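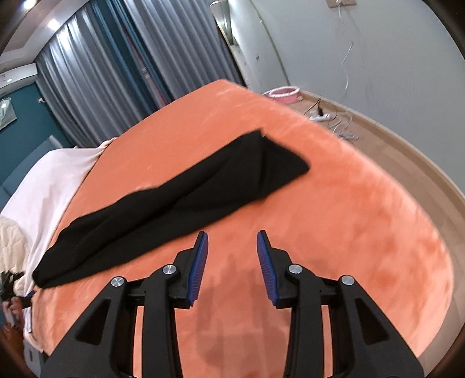
Black cloth folded lengthwise on an orange bedspread

TENS for lower back pain at night?
Rizwan Selvanayagam
Physio has lent me a TENS unit for lumbar pain, L4/L5. The leaflet gives 60 minutes per session but no gap between sessions. Can I run it in bed?

Obadia Mosoti
Not while asleep. Pads can shift and you won't notice skin irritation. Leave a break between sessions and move the pads slightly each time - mine went red otherwise. Don't use one with a pacemaker.
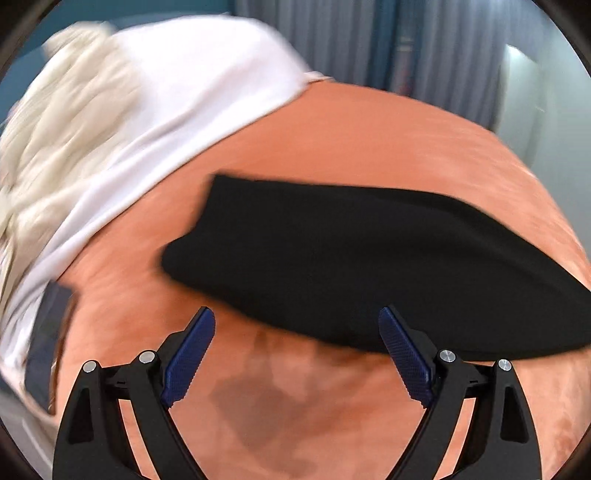
Black fabric and a white cloth on an orange-brown surface

Fuad Tamiru
never did much for me tbh. heat pad was better

Janaka Ranasinghe
Agree with Obadia. Ask the physio which mode was set before you change the pulse rate.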